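Workspace > Blog > Office life

Posts Archive About Contact

Aug 15, 2018, by the editor

I keep reading that the right office ceiling makes people work better. The Collwood brochure gives this 11 pages, and I finished it about as convinced as I started. Ours is white with recessed panels, a long light fixture and an air conditioning unit with slatted vents. People still complain. 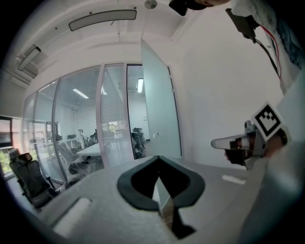
One reader wrote in to say that new diffusers fixed the glare in her office, and that I should stop moaning and try them. Maybe so. Lambert quoted us $38 apiece in February, and I'd want to sit under one for a week first - a showroom proves very little.

Then there's the floor. Ours is brown and wood-toned, and I'm told that "warms up" a room. Does it? I mostly notice the overhead light.
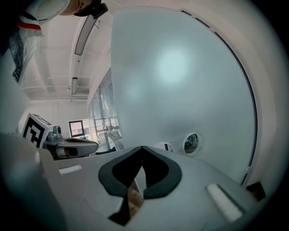

What I'd pay for

A quieter vent, and a dimmer switch that works. The rest can wait.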